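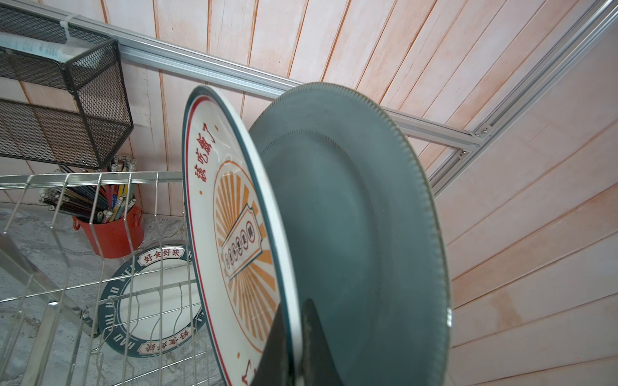 Informe de seguimiento del segundo trimestre
Programa de comedor vecinal de Jomstead
Para: Fundación Hermans, área de proyectos locales

1. Estado general

El comedor abrió en febrero, dos semanas más tarde de lo previsto por el retraso en la licencia de salida de humos. Desde entonces ha servido comidas de lunes a viernes sin interrupciones, salvo los tres días de marzo en que se cortó el agua en toda la calle. El servicio va de 13:00 a 15:30. La cena para familias, que figuraba en la solicitud como segunda fase, sigue pendiente.

Al cierre del trimestre hay 117 personas inscritas. El objetivo para esta fecha era de 100. La mayor parte de las altas llegaron derivadas por el centro de salud y por las dos escuelas del barrio. Tenemos menos mayores que viven solos de los que esperábamos, y creemos que influye la cuesta de acceso desde la plaza.

2. Cocina y compras

El menú se planifica cada cuatro semanas. La legumbre y el arroz se compran a Ilov, que mantiene el precio hasta diciembre. La verdura viene de la cooperativa de Lirndale dos veces por semana. En abril hubo que cambiar de proveedor de pescado: el anterior no podía entregar antes de las once y eso nos obligaba a cocinar con prisas.

El desperdicio ha bajado desde que se pide confirmación de asistencia la tarde anterior. Las raciones sobrantes se enfrían y se ofrecen para llevar al final del turno.

La cámara frigorífica de segunda mano ha dado problemas de temperatura en dos ocasiones. El técnico cambió la junta de la puerta y recomienda sustituir el compresor antes del verano.

3. Taller de cocina

El taller para adultos empezó en marzo con un grupo y en mayo se abrió el segundo. Se trabajan platos baratos de una sola olla, conservación de alimentos y lectura de etiquetas. Varias participantes propusieron sesiones con recetas de sus países de origen, y ya se han hecho las de cocina china y marroquí. La asistencia cae en las semanas de exámenes escolares, por lo que en otoño moveremos el horario a las 10:00.

4. Gasto

De la partida de equipamiento quedan 2.000 euros sin comprometer. Pedimos autorización para destinar 744 al compresor y conservar el resto para la campana, cuya revisión corresponde al próximo trimestre. La partida de alimentos está dentro de lo presupuestado. La de transporte se ha pasado ligeramente por los portes del pescado y se compensará con la de imprenta, que casi no se ha usado.

5. Próximos pasos

Ampliar el acuerdo con el centro de salud para incluir dietas blandas.
Solicitar al ayuntamiento una barandilla en la cuesta de acceso.
Presentar el calendario de cenas para familias antes de septiembre.
Renovar los carnés de manipulación de alimentos que caducan en otoño.

Adjuntamos las facturas del periodo, los menús de abril a junio y el parte del técnico de frío. Quedamos a la espera de respuesta sobre el compresor para poder encargar la pieza.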